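Call for participants: help us plan (and pay for) the next two-arm bench at Trindus 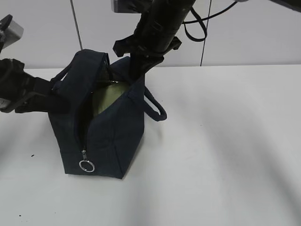 Do you need to know anything about robots to join the planning group?
What we need is people who can read a quote, ask what's missing from it, and stick around for the whole of the process.

Trindus is a shared workshop for small packing and repair businesses, and we're about to buy our second pair of robot arms. It's a big spend for an outfit our size, and we'd love to get it right! Last time we budgeted for the arms and very little else. Then came the mounting brackets, the spare fingers for the grippers, the longer cables, a heavier table, and a power point moved to the other wall (the electrician was lovely, the invoice less so).

So we're looking for four people to join the equipment planning group from June. You'll work with Sarita Dhillon, who looks after the workshop floor, and Kiprono Mrema, who does our books.

What you'll be doing

You'll compare three ways of going about it: buying new, leasing, or taking a used pair with a service plan. The two quotes in hand are from Skeletti and Sokol, and they're laid out so differently that somebody will need to put them into one spreadsheet before we can talk sense about them. We also want a running-cost estimate for the first 24 months, with gripper wear, software fees and staff training all in there.

The part I'm most excited about is the task list. Our members pack a lot of soft goods -- totes, pouches, zip bags with handles that flop wherever they please -- and one arm on its own isn't much chop when something has to be held while something else goes in or comes out. We want you to come and watch the work, talk to the people who do it by hand now, and write down what the new bench should be able to handle. The budget gets built from that list.

Time and pay

Expect about 30 hours all up, spread over the winter. Meetings are on Thursday at 4 pm and you can dial in to most of them, although we'd like everyone on site for the first. We pay an hourly rate and cover your travel.

Who should apply

Anyone who has bought gear for a bakery, a school lab, a farm shed, a theatre -- all good! Programming skills are welcome but they won't move you up the pile. You can't be selling robots or working for someone who does.

How to apply

Send Sarita a page on something you helped buy, what it cost in the end and what you'd do differently. No CV needed. If writing isn't your thing, a short voice recording is fine too.

Contact: Sarita Dhillon, Trindus front desk | © Trindus | Back to top

Comments

Milan Leemans: Is the used option really still open? We went that way at Skendeck and the controller needed replacing in the first year. Happy to share our figures.

Sarita Dhillon: Still open, Milan, and yes please to the figures!

Kirsty Tuhiwai: Can two of us from the same business apply?

Sarita Dhillon: Apply separately, but we'd only take one of you.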